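Clirkach House Residents' Association
Minutes of the Building and Grounds Meeting, Nov 6, 2022

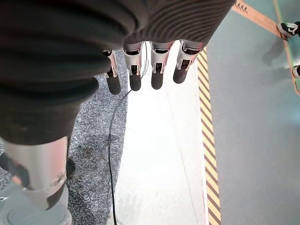 Floor with white strip.

Filed under: Minutes & Agendas | Building and Grounds

1. Call to order and attendance
The meeting was called to order by the chair, Kuo-hua Hsiao. A quorum was present. Apologies were received from the representative of Umham Property Services, who had sent a written report.

2. Minutes of the previous meeting
The minutes of the previous meeting were approved with one correction. Under "Mail room," the words "new locks" were changed to "new keys."

3. Floors
The chair opened discussion of the floors and of the white strip. Two residents asked whether the strip was to be kept when the floors are next refinished. The Umham report recommended keeping it and cleaning it on the same schedule as the rest of the floor, using the cleaner already on the supply list. One resident preferred that it be removed and the floor left plain.

After discussion it was moved and seconded that the strip be kept for the present and that the question be taken up again in March, when the refinishing quotes are due. The motion carried with one vote against.

The chair reported that two quotes for floor cleaning had been requested. Wibisono Flooring quoted $459 for a single visit, with furniture to be moved by the association beforehand. Aler Cleaning quoted $292 - furniture moving not included and not offered. Members asked that both firms confirm in writing that no wax would be applied. The chair will write to them.

It was further agreed that furniture is to be lifted when it is moved, and that felt pads are to be put under the chairs and the two small tables. A sum of $40 was approved for pads.

4. Storage
The storage closet on the ground floor was reported to be full again. Unlabeled items will be moved to the back shelf and kept there until March, after which they may be given away. Residents are to be told by notice in the entry hall. A request to keep bicycles in the closet over the winter was declined, as the fire inspection requires a clear path to the panel.

5. Entry hall
The mat at the front door has been replaced. The old mat is still in the closet and may be claimed by any resident who has a use for it. A request for a second coat rack was discussed. Up to $125 was approved, with the rack to be fixed to the wall on the mailbox side.

6. Correspondence
A letter was received from the second-floor residents about noise from chairs being dragged in the evening. The secretary was directed to reply and to mention the felt pads approved under item 3.

7. Other business
A resident asked that the thermostat cover be refitted. Umham will be asked to attend to this on its next regular visit - no separate call-out is to be made.

8. Adjournment
There being no further business, the meeting was adjourned. The next meeting will be announced by notice in the entry hall.

Action items
Kuo-hua Hsiao: write to Wibisono Flooring and Aler Cleaning regarding wax.
Secretary: reply to the second-floor letter; post the storage notice.
Umham Property Services: thermostat cover.

Minutes submitted by the secretary, subject to approval.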